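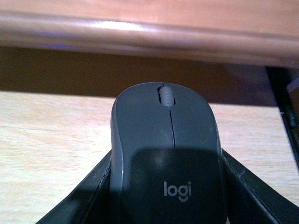
Skandero is a greenhouse climate and irrigation controller for growers with between one and 12 bays. It reads temperature, humidity and compost moisture in each bay, then opens vents and runs drip lines to the limits you set. Setup is done from a browser, and an ordinary wireless mouse with a scroll wheel is enough to work through every screen. Scroll over a bay to raise or lower its set point, click to save.

What is in the box
Skandero base unit with wall bracket
8 moisture probes
Two air sensors with radiation shields
Power supply and 10 m of sensor cable

Vent motors and solenoid valves are sold separately. The base unit works with most 24 V valves, including the Grutimine range. 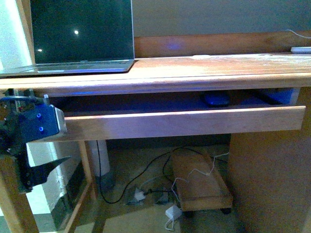 Laptop on a wooden desk, screen off. Schedules are stored in the base unit.

Once a schedule is saved the controller runs it without a computer. Readings are kept for 90 days and can be exported as a spreadsheet at any time. If the mains supply fails, settings are held in memory and watering restarts at the next programmed slot - missed slots are not made up.

Each bay can have its own crop profile. Profiles for tomatoes, cucumbers, bedding plants and pot herbs are already loaded, and you can copy one and change it.
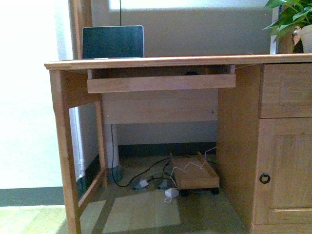 Flarnisden, June 3, 2022
Software update for all base units. The update adds a frost alarm by text message, a separate night humidity limit and a fix for probes that showed as offline after being moved between bays. Units bought since April already have it. Older units can be updated from the Settings page, which takes 10 minutes. Do not switch off the base unit during the update.

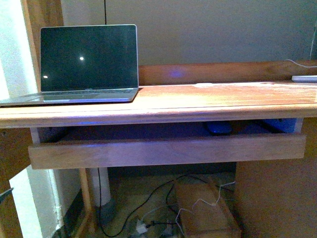
An open laptop. Any recent browser will do.

Ordering and support
Skandero is supplied by Harahap and sent out from our Flarnisden warehouse. The base unit has a two-year guarantee. Probes are treated as wearing parts and covered for 12 months. Replacement probes come singly or in packs of 8, and older probes can be mixed with new ones - recalibrate the bay after fitting.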